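Write the Rule Before the Task

Most of the written rules for two-armed manipulation concern the robot. They specify joint limits, payload, stop behavior and the distance a person must keep. Far fewer concern the task, and the task is where most disagreements between groups now start. One team reports that its policy can move a vegetable from a cutting board to a pan. A second team tries the same thing and gets a different number. Both may be correct. They did not run the same task, and neither wrote down enough for anyone to see the difference.

My position is that a task specification should be a controlled document, fixed before the first trial and versioned like code. It should be short enough for an operator to read before a shift. It should also be strict enough that two people who have never met would score the same trial the same way.

The case for this came to me through a comparison exercise last March between two kitchen benchmarks, Kakeck and Trindetier. Both include a pick-and-place task with a single food item on a board. The instruction strings differ by one word. Kakeck counts a trial as a success when the item is inside the pan at the end of the episode. Trindetier requires that the item be inside the pan and that both grippers be clear of it. Shalini Rastogi rescored a shared set of episodes under both rules, and the ranking of the top two policies reversed. The policies had not changed. The only thing that changed was the definition of "done."

A usable specification has to settle the start state first. "The item is on the board" is not a start state. It is a region, and the specification should say how positions are drawn from it, which orientations are allowed and whether the item may touch the raised border. Stems and handles deserve their own line. A gripper that closes on a curved stem has a different problem from one that closes on the body, and a start distribution that always points the stem the same way will hide that.

Arm assignment comes next. On a two-armed setup, many task sheets say nothing about which arm should act. If either arm is allowed, the sheet should say so. If the nearer arm is expected, "nearer" has to be defined from the gripper tip or from the base, because the two can give different answers. Handovers between arms should be permitted or forbidden in writing. Pallavi Grewal has argued that handovers ought to be free, on the grounds that the user of a kitchen robot only cares where the food ends up. I agree for deployment. For a benchmark, a free handover mixes two skills in one score, and a reader of the results table cannot separate them.

Distractors are the third gap. Any other food or cookware within reach is part of the task, whether or not the instruction mentions it. The specification should list each one, give its allowed positions and state what happens if the robot moves it. I favor a simple threshold: a displacement beyond the threshold is logged as a fault, even when the target arrives where it should. A policy that clears half the counter on its way to the pan should not receive full marks.

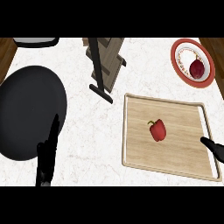
Simulated counter with a red bell pepper on the cutting board, an empty pan at left and a second food item in the dish at right.

A layout of this kind raises all three questions. An instruction such as "put the pepper in the pan" names two objects. The dish and the round, dark red item in it also need an entry on the sheet, along with the board and the wooden structure behind it.

Simulation makes people careless about this. A simulator can reset the counter to the same state every time, and that repeatability is easily mistaken for a specification. A seed number records what was run. It does not record what was meant. When the asset library is updated and the pan's rim becomes slightly taller, the seed still loads and the task is no longer the same one. Setsuko Fukuda's group handles this by storing an asset version with every result and refusing comparisons across versions. It is an inconvenient policy, and I think it is the right one.

The usual objection is cost. Irén Farkas put it to me plainly: a detailed sheet takes time, tasks change weekly in early work, and a student who has to file a revision for each change will stop changing things. I take the point about early work. Exploratory runs need no controlled sheet, provided that no number from them is published. Once a figure goes into a table, the exemption ends. The template we use at Skorkinska has nine fields and fits on one page. A first draft takes some two hours, most of it spent on the success condition, and revisions are much faster.

Arūnas Sproģis has proposed that venues require the task sheet as an attachment to any reported success rate. I would go one step further and require the scoring script, with the sheet's version number in its header. Reviewers would not need to run it. They would need to be able to read it and check that its final test matches the sentence in the paper.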